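Haslam Fund for Community Learning
Progress Report: Drestunton Adult Reading Program
Reporting period ending June 30, 2021
Submitted by Drestunton Library Services

Summary

The program enrolled 243 adult learners during the reporting period and met its enrollment target of 100 well before the midpoint of the grant. Classes were held at both sites named in the original proposal, Drestunton Main Library and the Durnari branch. Spending is within the approved budget, with one transfer between lines described below.

Enrollment and attendance

Most new learners came to the program through the county job center and through two local employers who allow staff to attend on paid time. Attendance at the Durnari branch was lower than planned in the early weeks. The evening class there began before the last bus from the east side of town arrived, and several learners left after the first session. The start time was moved back by half an hour, and attendance has held steady from that point on.

A waiting list remains in place for the beginner level at the Main Library. No waiting list exists for the intermediate level.

Instruction

Fourteen tutors completed the full training course and are now assigned to small groups. The course uses the Skurnov reading sequence, as approved in the proposal, with added lessons on pay stubs, leases, and school notices. Learners asked for these lessons in the intake interviews. Tutors report that the lease lesson takes two sessions to cover properly, and the schedule for the next period has been changed to allow for this.

The placement test was shortened after the first round of intake. The earlier version took most of an evening and left little time for the interview.

Budget

Printing costs were higher than projected, as learners without internet access at home required paper copies of all lessons. With the written approval of the Fund, money was moved from the travel line to cover the difference. No further transfers are expected.

Matters outstanding

The 2 remaining items are the agreement for continued use of the Durnari meeting room and the purchase of large-print readers. The agreement is under review by the branch. The readers have been ordered, and the supplier has not yet confirmed a delivery date.

Work planned for the next period

A second beginner group will open at the Main Library once a tutor is assigned. Follow-up interviews will be held with learners who left the program before completing a level, and the results will be included in the next report.

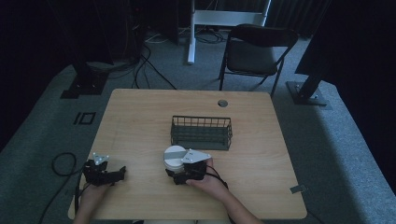 Table with wire mesh basket.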